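My bag and its many small problems

June 19, 2019

I wanted to write this post already in March, when I moved to Druvness, but then I had no table to write on and also no patience. Now I have both, so let me tell about the bag.

For many years I used only plastic bags for shopping. I kept them in one drawer, and when the drawer did not close anymore I pushed harder. In Druvness the shop takes money for each bag, 30 cents, and it made me angry every time. So I went to Samonte, the store with household things near the station, and I bought a canvas bag. It cost more than I wanted to pay. I stood there quite long with the bag in my hand, put it back, walked to the candles, and came back again.

The color is sand, or maybe khaki, I am never sure how to call it. Along the seams it is piped with darker brown, and I think this is what made me decide. It has a large pocket in front and a zipper on the top. The canvas is softer than I expected. When the bag is empty, the pocket folds into itself, and you must open the folds with your fingers before you put something inside.
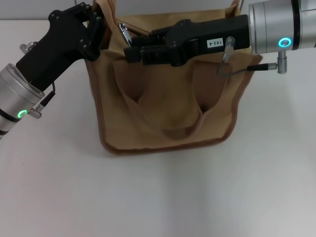
A reader from Pindico wrote to me after my last post that I should never wash canvas in the machine, only by hand with cold water, and dry it lying flat. She lost two good bags before she learned this, they became short and the handles twisted. I am thankful for the advice, but my bathtub is very small, so for now I clean mine with a damp cloth and a little soap.

Packing it took me some weeks to learn. If I put the milk on one side, the whole bag leans on my leg and I walk like a sailor. So now the heavy things go first, in the middle - milk, potatoes, jars. Bread goes on the top. In the front pocket I keep the shopping list and 500 grams of coffee, when I buy coffee. My keys were also there in the beginning, but they slid under the coffee and I was searching for them at the door with cold hands.

At home I empty the bag completely and open the zipper to the end, so that it can get some air. Once I forgot an onion inside. I will not write more about the onion.

Next month I want to try the Jastari market with it, where everybody says the cherries are good.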